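Game Night

Rekha had until 7 to get the whole room picked up, and she loved it! One red jersey was in the basket already, BULLS side out, and the other red shirt lay in a heap on the gray seat. She grabbed her phone and told her brother she was winning. 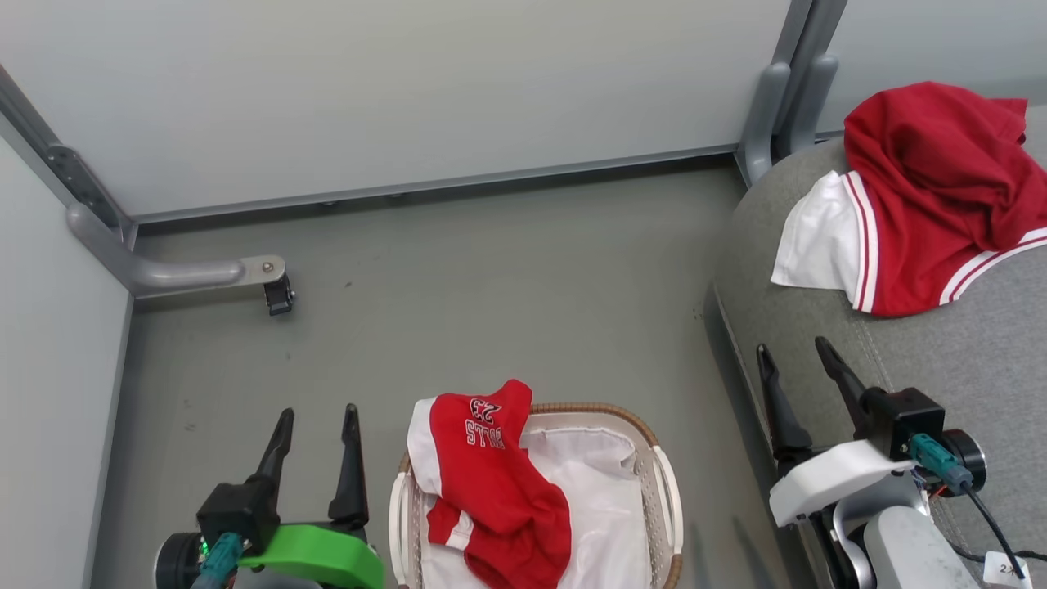 Satish Tiwari: Oh, I love her! My brother and I fought over laundry for years. More of these two, please!

Comments (1) | Back to top | © Tasusetti Stories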